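Which safety rules apply when a cobot takes apart old desktop PCs?

Last updated: June 2022

Posted by zanel_bench

Hello all. We are a small repair and reuse workshop, and we are preparing one cell where a collaborative arm with a two-finger gripper helps us to take parts out of desktop computers. It is memory, processors and drives for the moment. The seller of the arm told us that it is "a safe robot" and we need no fence. My colleague says that we still must do a risk assessment on paper. I read the first pages of ISO 10218 and ISO/TS 15066 and I understood maybe half of it. My questions are: is the paper necessary for such a small thing, and what do you do in practice about sharp edges, cables and static? We plan for 200 computers in the first batch, so it is not a big factory.

Posted by Jornadano

Your colleague is right. The arm alone is only a part of the machine. When you add a gripper, a fixture and a computer with an open case, you have a complete application, and this application is what must be assessed. The size of the workshop doesn't change it. ISO 10218-2 is the part for the people who integrate the robot, so this is you, even if you never called yourself by this name. ISO/TS 15066 helps with contact between the arm and a person.

What we do in our place, in the order we do it:

- Mains lead out of the computer before it comes on the table. Then we wait and hold the power button for some seconds. Never open the power supply itself, with robot or by hand.
- Coin cell from the board is taken by hand and goes in its own closed box.
- Wrist strap for the person, and the table and fixture connected to earth. Plastic holders can collect charge, so ask the maker of the material before you put memory in them.
- The cable of the gripper needs enough length for all positions, but it must not catch on the drive cage. We move through the full path at slow speed and look only at the cable.
- Each kind of part has its fixed place on the fixture. A processor lies with the contacts protected, and no part is put on top of another.
- When somebody's hands are in the case, the arm is in a protective stop. A slow speed is not enough for us, because fingers can be pressed between the gripper and a metal edge.

Our first version of the assessment had 39 lines and it took us most of May. Please don't copy ours or another one. The cases are different, the edges are in other places.

Posted by rainer_k

Just buy a fence and finish. We paid 599 for ours, second hand, and I sleep well.

Posted by Plondora

I don't agree fully with the fence answer. It can be a good solution, but you still have to write down why you chose it and how the gate stops the arm. I agree with the long answer above, and I want to add that the gripper should keep its part when the power goes away. Test this with a dead drive and not with your hand near.

Also check the clamping force in the gripper settings. For memory we use the lowest value which still holds. I put our bench pictures here so you can compare the distances with yours.
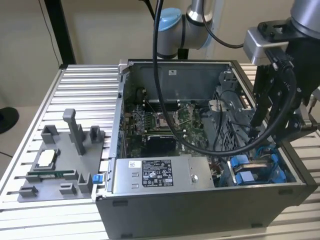
Case on its side, panel off, holders to the left.

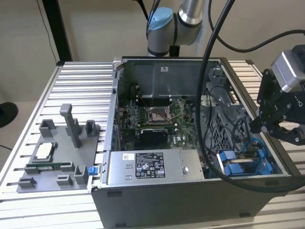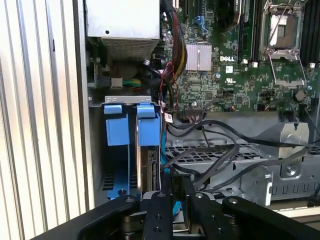
Do we have to repeat the risk assessment if we only change the gripper fingers?

You have to review it and write down the result. New fingers can change the edges, the force on a small area and the way a part is held. If the review finds no new hazard, one dated page with a signature can be sufficient. If the fingers are sharper or longer, measure the contact again.

Comments

zanel_bench: Thank you, this helps very much. We will start with the cable test.

tinbox: Is somebody using gloves with the strap? My hands are full of small cuts from these cases.

Jornadano: Thin cut-resistant ones, but take a type made for ESD work. The ordinary ones are not suitable.

old_solder: In our city the inspector asked for the manual of the gripper also. Keep it in the same folder.

rainer_k: Still happy with my fence.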